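Jul 6, 2020
Bat bench, notebook 5

Carried on with the knocking-in trial for the Traltholm clefts. Branwen Morgan had the mallet rig set up before I got in, so we started on the second pair straight away. Both are short handle, full size, linseed only on the face, no anti-scuff sheet yet.

Mallet settings same as last time. 200 strikes on the middle, then the edges at the lower force, then the toe by hand. The rig still walks a little to the left when it gets going. I clamped the base down with the old G-clamps and that held it. Geetha Thevar wants a proper bracket and has drawn one. The drawing is in the blue folder with the handle jig notes.

Bat C took the first run well. Small dent near the splice where the mallet landed on the return stroke, which is the rig and has no bearing on the willow. Rubbed it down and left it. Bat D showed a hairline along the third grain from the toe side. I marked the ends in pencil so we can see if it grows. It did not move during the edge work. Leave it in the trial, but nobody is to use it against a hard ball until Eifion has seen it.

Ball drop. Used the Pavix practice balls for this because the match balls are all down at the nets. Seam is prouder on the Pavix and I think it skews the rebound when it lands seam down. Threw out any drop where the seam clearly hit first. Cledwyn Meredith thinks we should keep those in and mark them, since a batter does not get to choose. He may be right. For now they are struck through in the log but still readable, so they can be put back.

Rebound on C was even from the splice to the middle, then fell off quicker than I expected toward the toe. D was a bit livelier low down. This fits with where the maker left the swell. Mererid Voyle plays most of her shots off the back foot and liked C better when she picked it up, before she had seen any of the numbers. She said D felt bottom heavy. It weighs less than C, so that is pickup and not weight.

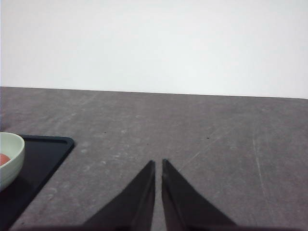
Workshop Notes, Vol. 5, p. 414

Handles. Eifion Gough rebound the handle on the old Rakell bat that came back from the second eleven. The twine had gone soft near the shoulder and the rubber had been pulled up over it to hide the gap. He stripped it to the cane, glued the one lifted strip, and bound it again with the waxed twine. It needs to sit overnight before the grip goes on. I have put tape over the end so that people leave it alone.

Grips: we are down to the chevron ones in the top drawer. The octopus type splits when it is rolled down over a thick binding, so I would sooner not order those again. Branwen is asking Tesfamariam for a price on 40 of the plain ones. If they do the same deal as in December that will see us through the season, whatever there is of it.

Pads. Looked at the two left pads with broken knee rolls. One is worth a new strap and some stitching. The other has lost its cane on the inside and is scrap, though I kept the buckles.

Helmet fixings came up again. The club rule is that any helmet struck hard on the shell gets retired, and two in the kit bag have no label, so there is no way of knowing. Cledwyn is going to ask the captains. Until he hears back they stay on the shelf here and do not go to practice.

Oil is low. Enough for C and D to have one more light coat, nothing after that. Do not oil the Rakell, it was done before it came back and the face is dark enough already.

Next time:
Check pencil marks on D before anything else.
Repeat the toe drops on C with match balls if I can get some back from the nets.
Run the edge set again on D only if the crack is the same length.
Grip on the Rakell, chevron, one layer.
Ask Geetha what thickness of plate she wants for the bracket.
Return Eifion's spokeshave, which is still in my drawer.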